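Zivader: Snack Bags and Floor Litter

README, Woner release

Zivader covers household pickup and bagging on dark stone surfaces. It holds 1354 clips in 21 item groups, recorded at the Nastadberg site. Sweets and snacks stay in their retail wrappers.

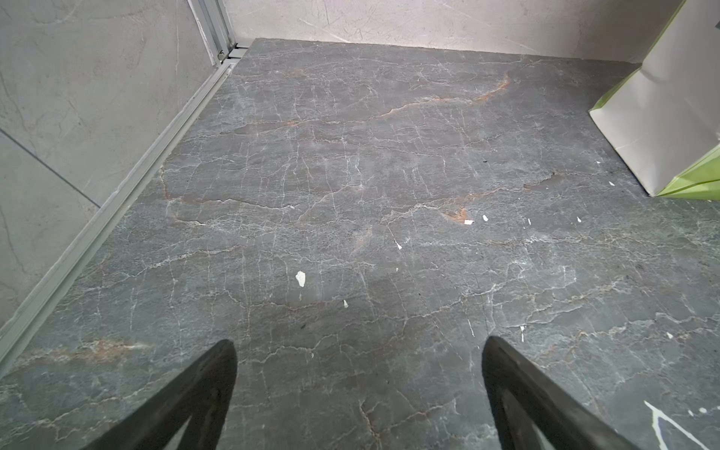
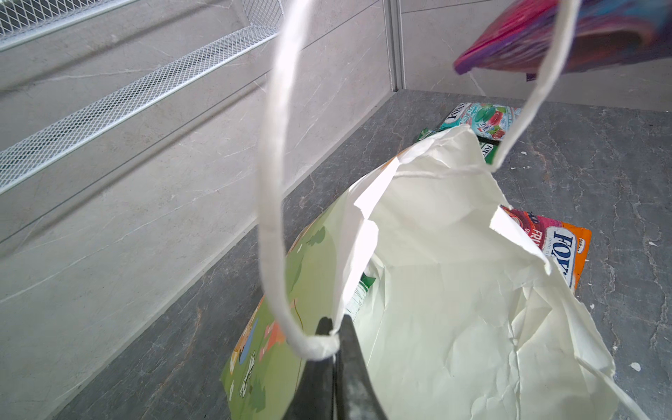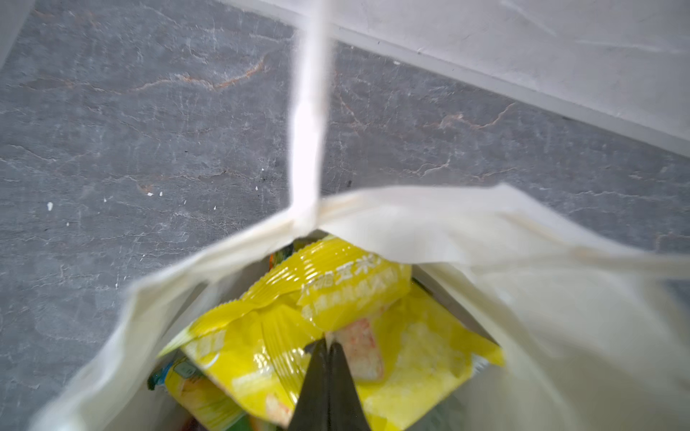

Item groups are listed in items.csv, one row per group, with package type and main color. Paper and plastic bags have separate codes. Printed text is transcribed only if legible; otherwise the field is left blank.

Splits
Clips are divided by bag type into 4 folders. Each clip runs 60 seconds or less.

Known issues
Small scraps on veined stone are under-labeled. Glossy film produces glare, and package color may be wrong in those rows.

Changes
February: Bezerra label format dropped. Use the CSV files.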